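Skip to content
Contents Chapters Glossary Index
Search this book

Chapter 7
Shelf Work and the People Who Share It

Automation in the workplace was long studied in plants where the machine stood behind a fence and the worker stood outside it. Care homes, furnished rentals and supply rooms do not fit that model. The tasks are short, the objects differ in shape and weight, and the storage was built for human reach. This chapter treats one task family, the placing and retrieval of household items on open shelving, and asks what happens to a job when part of that task is assigned to a humanoid robot. 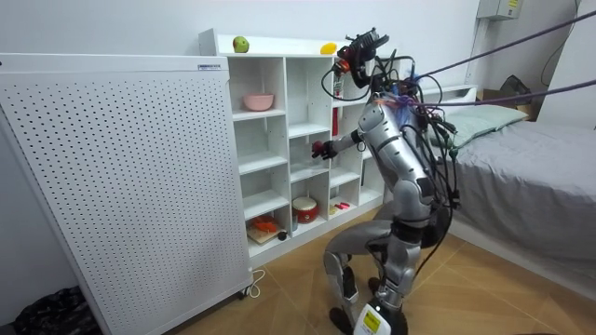

Reading time: 2 minutes

Low shelving sets the posture. To work at a compartment below waist height, a humanoid must bend deeply at the knees and keep its feet planted while one arm extends. A human worker does the same, many times per shift, and repeated crouching is a common complaint in room service work. Transfer of low reaches is therefore the usual first proposal when a site plans for automation.

The Marchuk study followed a lodging operator, Vastby, with 54 furnished rooms and a staff of room attendants. Before the trial, restocking was not a separate job. An attendant made the bed, checked the shelf, returned stray items and moved on. The trial protocol, written by Taras Boiko, split this work into 1026 logged placements, each with a start position, a target compartment and a result code. Attendants had never described their work in such units. Several objected that the log recorded the placement and left out the decision that preceded it, such as whether a bowl belonged on the shelf at all.
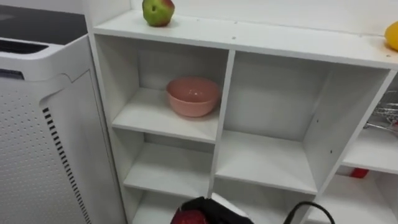
Three changes in the attendants' work are examined in Sections 7.2 through 7.4. The first is a shift from handling to supervision. An attendant assigned to a robot remains responsible for the room but performs fewer of its motions. The second is stricter layout. Fruit left on top of a unit or a rack moved to the next section is a minor matter to a person and may require a new plan from the machine. The third concerns pay grade. At Vastby, supervision was first classed as light duty and paid at the existing rate; the classification was reopened in February after attendants submitted a list of the faults they had cleared.

Section 7.5 compares these results with the Tultby supply room, where 2 clerks kept all placement work and the robot was used only for retrieval.

Key terms: low reach, placement log, result code, supervisory load

7.1 Describing a Task in Units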